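Stand: Januar 2018. Gilt für die Teilmenge `regal_flaschen` des Studienprojekts Uner.

# Uner – Teildatensatz Flaschen und Regal

Der Teildatensatz entstand im Projektkurs Greifen und Ablegen. Er enthält ferngesteuerte Durchläufe, in denen Arzneiflaschen zwischen Tischplatte und Regalbrett umgesetzt werden. Die Auswertung erfolgt mit dem Kurswerkzeug `duslow`, Version 2.

## Umfang

| Feld | Wert |
|---|---|
| Durchläufe | 1.000 |
| davon freigegeben | 959 |
| Objektklassen | 14 |
| Steuerung | Fernsteuerung durch Kursteilnehmer |
| Ansichten | feste Kameras am Arbeitsplatz |

Nicht freigegebene Durchläufe bleiben im Verzeichnis `gesperrt/`. Sie dürfen nicht zum Training verwendet werden, stehen aber für die Fehleranalyse im Kurs zur Verfügung.

## Arbeitsplatz

Helle Holztischplatte, dahinter ein Regalbrett aus hellem Holz zwischen schwarzen Pfosten. Die Beleuchtung kommt von der Decke und spiegelt sich auf der Platte. Helligkeit und Weißabgleich wurden nachträglich nicht korrigiert.
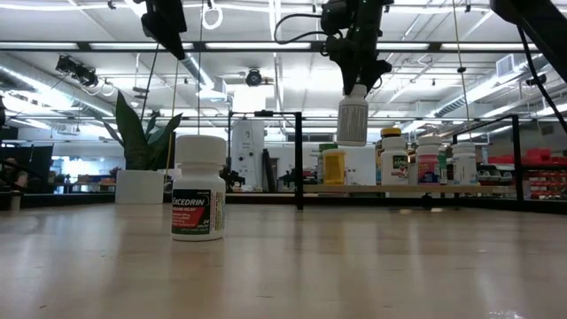 *Abb. 1: Greifer mit kopfüber gehaltener Flasche; Excedrin-Flasche auf dem Tisch, weitere Flaschen auf dem Regalbrett.*

Die Lage im Greifer wird getrennt vom Greifzustand annotiert. Eine kopfüber gehaltene Flasche erhält `griff=1` und `lage=invers`. Ob der Durchlauf als gelungen gilt, entscheidet allein die Endlage nach dem Öffnen der Finger.

## Annotation

- `objekt_id`: Kennung je Flasche, innerhalb eines Durchlaufs konstant
- `griff`: 0 oder 1
- `lage`: `aufrecht`, `liegend`, `invers`, `unklar`
- `verdeckt`: wird gesetzt, sobald ein anderes Objekt einen Teil der Flasche verdeckt
- `rand`: wird gesetzt, wenn die Flasche vom Bildrand angeschnitten ist

Bewegungsunschärfe an den Fingern führt nicht zum Ausschluss. Solche Bilder tragen zusätzlich `unscharf_greifer`. Der Wert bezieht sich nur auf den Greifer; für die Flaschen gilt `unscharf_objekt`.
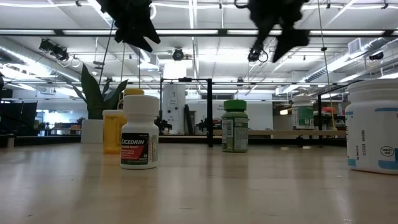 Hafþórsson merkte bei der Durchsicht an, `verdeckt` sei als Ja/Nein-Feld zu grob: Ein knapp angeschnittenes Etikett und eine fast vollständig verborgene Flasche bekämen denselben Wert, und für die Greifplanung sei das unbrauchbar. Er schlage drei Stufen vor, die vor dem nächsten Kursdurchgang im April festzulegen seien.

Der Vorschlag ist als offener Punkt übernommen. Bestehende Annotationen werden bis dahin nicht umgerechnet.

## Aufteilung

Die Trennung in Training und Test erfolgt nach Durchläufen, nicht nach Einzelbildern. Bilder verschiedener Kameras aus demselben Durchlauf liegen immer in derselben Teilmenge. Die Zuordnung steht in `split.csv` und wird beim Export nicht neu gewürfelt.

## Bekannte Einschränkungen

- Der Hintergrund ist über viele Durchläufe ähnlich. Modelle können sich an Pfosten und Regalkante orientieren.
- Etikettentext ist je nach Abstand nicht lesbar und wird nicht annotiert.
- Füllstand und Gewicht der Flaschen sind nicht erfasst.
- Kraftwerte der Finger fehlen.

## Nutzung

 duslow pruefen regal_flaschen/
 duslow export --nur-freigegeben regal_flaschen/ ausgabe/

Der Export bricht ab, wenn eine `objekt_id` innerhalb eines Durchlaufs doppelt vergeben ist. Korrekturen bitte als Patch gegen den Zweig `fakow` einreichen, jeweils mit Nummer des Durchlaufs.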